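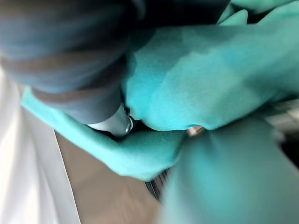
Section 2: Planning and budgeting for your Kundon

Buying your first two-armed robot is a big moment, and a bit of planning makes it far more fun!

1. Choose the first job before you choose any extras. Handling cloth is a lovely place to start, and old T-shirts cost next to nothing.
2. Set your spending limit. The Prundel fingertip kit is £116 and the Sorkico cable pack is £20.
3. Keep £100 back for spares in the first year. You'll be glad of it.

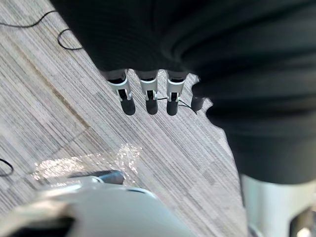 4. Measure your floor space and plan where every cable will run.

CAUTION: Keep cables and loose packaging out of the working area.
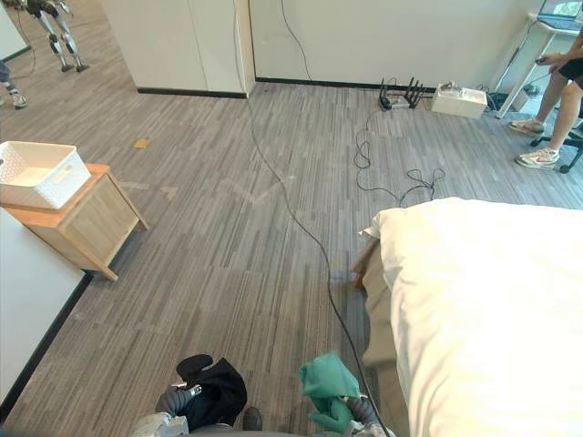
Can we start with one arm and add the second later?
You can, but order the two-arm base from the start. Swapping bases later costs £1,414, and that money would buy an awful lot of practice cloths!

5. Check the height of the bed or table you plan to work at and send it to Rami Sleiman on the Mtshali orders desk before you pay.

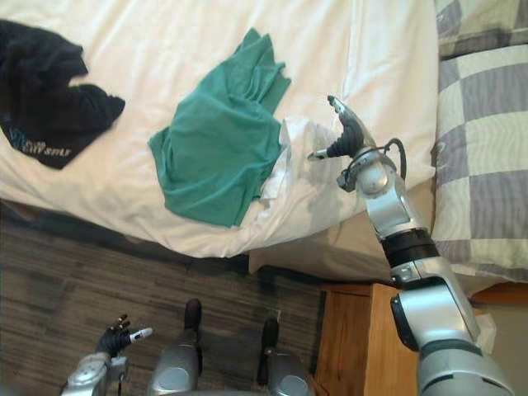
Fig. 4: Arm reaching over a bedside table towards the bed.

NOTE: Orders placed in January ship with the older cable clips. They fit all bases.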